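Shared guidance for two-armed robot benches goes out for comment

A draft code of good practice for small two-armed robot benches has been opened for comment this month, and the people behind it are hoping that anyone who works beside such a bench, however modest, will find an evening to read it with a pencil in hand. It runs to 86 pages, which its authors freely admit is longer than they set out to write, but a good third of that is checklists and blank log sheets that can be copied and used straight away.

The draft has been put together by Brurnovum, the regional network for small automation workshops, with help from the bench builders at Farkinov and from a good many people who simply wrote in with their own house rules. Nayeli Ayala, who edited the text, told us that the first batch of letters arrived last April and that she has kept every one of them. "Some were a single line and some were four sides of close handwriting," she said, "and I think the single lines were often the ones that changed a chapter."

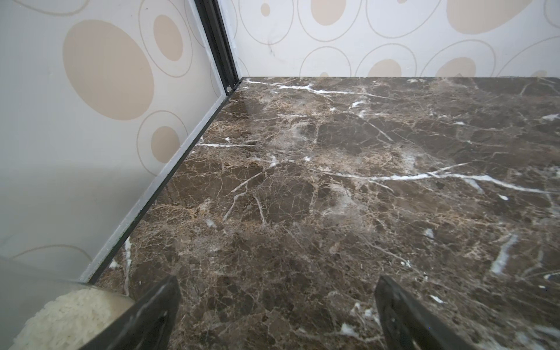 The opening chapter deals with what the draft calls the state of the bench before work begins. It asks for the reach of each arm to be marked on a plan kept near the controls, for the work surface to be wiped and looked over, and for anything that can spill or roll to be written down on the day sheet along with its usual place. Gripper fingers are to be inspected at the start of every shift and again after 1,000 closing cycles, and the result signed for by whoever did the looking. Worn fingers may stay in use so long as the wear has been noted and the grip tested on the lightest and the heaviest item due to be handled that day.

Ottavio Serra, a fitter who has spent most of his working life on much larger machines, was asked to read this chapter as an outsider, and he came back with rather more remarks than anyone had bargained for. His main concern was that people who move over from big fenced cells tend to relax when they see a small bench — the arms are light, the speeds are low, and it all looks very friendly. The draft now says plainly that hands stay out of the working area while either arm is powered, and that the stop button must be within reach of every place where a person may stand. It also asks that two people agree aloud before an arm is released again after a stop. Serra would have liked that last rule in larger type, and we gather he may yet get his way.

There is a gentler section on training, which we enjoyed very much. New starters are to spend their first 5 sessions with someone experienced at their side, beginning with firm, simple objects and moving on only when both of them feel ready. The text leaves the choice of objects to each workshop, though it does suggest keeping a written list so that the next learner can follow the same path. 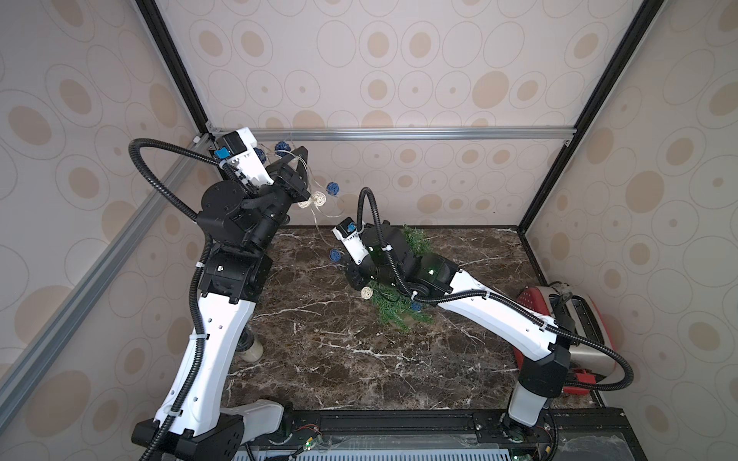
Soft and tangled goods have a chapter to themselves, and it was the one that took the longest to settle. Cord, cloth, netting and wire all behave differently each time they are lifted, and the older house rules had very little to say about them beyond "take care". The new wording asks the operator to decide which arm is holding and which is placing before anything is picked up, and to say so in the log. A string of lights is a good case for it: with one gripper keeping hold of an end, the thin wire hangs in loose loops between the blue and cream balls, and the other arm is down beside the pine branch, where a ball or two can easily lodge among the needles. The draft advises small, slow movements at such a moment, and no pulling against a snag. If the line does not come free on the second gentle try, the arms are to be stopped and the tangle cleared by hand with the power off.

The same chapter has a page on the arms' own cables, which Baltazar Galindo of Farkinov was keen to see included. Hoses should have enough slack for the full turn of the wrist and be tied along the link where they might otherwise swing into the work, and the ties themselves are to be looked at each month. He also asked for a line about loose wiring near the base of an arm, which in his view deserves a tidy-up day of its own every so often, and the line is there.

Not everything has been agreed. Nicanor Cisneros, who looks after the training benches at Umer, feels that the log sheets ask too much of a small team, and he has offered a shorter version that fits on one side of paper. Both versions are printed in the draft and readers are invited to say which they would really fill in at the end of a long afternoon. There is also a lively difference of opinion over whether the rules for two arms should apply when one of them is parked, and the editors have left that paragraph in square brackets for now.

Copies can be had from the Brurnovum office, or read at the front desk of the Son workshop, where Uriel Bautista will be glad to talk anyone through the checklists over a cup of tea. Comments may be sent in any form, handwritten letters very much included. The editors will go through them all before a second draft is prepared, and an open reading of the changes is planned at Umer, starting at half past six in the evening, with the kettle on from six.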